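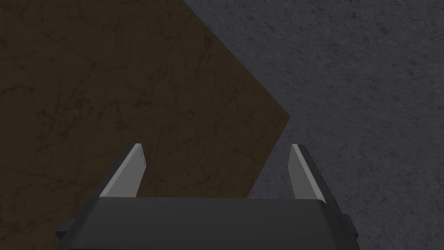
Hélder Torres told us in our very first meeting that a learning system is only ever as patient as the people who feed it, and we wrote that on the whiteboard and then spent the rest of the project finding out how much patience he had in mind.

Projects > Student Reports > Robotics > Gathering Grasping Examples in Simulation

Print this page | E-mail this page

Our group was made up of Sohail Ghumman, Eliseo Cuautle and me, Emmanuel Khaemba. We wanted to teach a simulated arm to pick up small things from a table, and we decided early on to learn from examples instead of writing the movements by hand. That meant somebody had to sit down and drive the arm, over and over, while the computer kept a record. We took turns at it, usually after lunch, and I have to say those afternoons are the part I shall remember most fondly (there was a great deal of tea).

How we gathered the examples

Everything ran in a simulator called Tirix, which the department already had on the lab machines. The view we recorded comes from just behind the gripper, looking past the two fingers to whatever lies beyond them. Each recording started with the fingers open and the arm at a slightly different position, and the driver then had to find the object, line up, close and lift. We stored the picture stream together with the finger opening and the arm movement, so that every moment of what the camera saw had a matching command.

We also changed the surfaces between recordings. A brown marbled texture might meet a grey speckled one at a hard diagonal edge, with nothing to grasp in view at all, and the driver would have to hunt about a bit before anything useful appeared. Wenceslao Esquivel, our supervisor, was keen that we keep these searching stretches in. Sohail and I had been trimming them off to save space, and we are glad he caught us when he did!

What we ended up with

We recorded 530 attempts in all and threw out 119 of them. Most of the rejected ones were simply our own clumsy driving, and a smaller share had to go when the commands and the pictures had drifted out of step – a fault in our saving script, which Eliseo found late one evening in June and mended before going home. We split the rest so that 3 of our surface textures were never used in training, and kept those back for testing.

The first model we trained did nicely on textures it had met before and rather badly on the others. It seemed especially fond of sharp edges between two surfaces, and would sometimes drift towards a corner and close its fingers there, as though the corner were the thing to pick up. Adding more of the searching stretches helped, though it didn't cure it altogether.

What we would do differently

We would agree on how to drive before starting. Sohail approaches slowly and from high up, while I tend to swoop in, and the model picked up a bit of both, with some odd hesitation in the middle. We would also write down the reason each attempt was rejected as we went along, since sorting that out afterwards took us most of 5 afternoons.

Our thanks go to Wenceslao for reading two very untidy drafts, and to Hélder for the loan of his spare joystick, which we still need to return.

Contact the Student Projects Office | © Wesside School of Engineering | Back to top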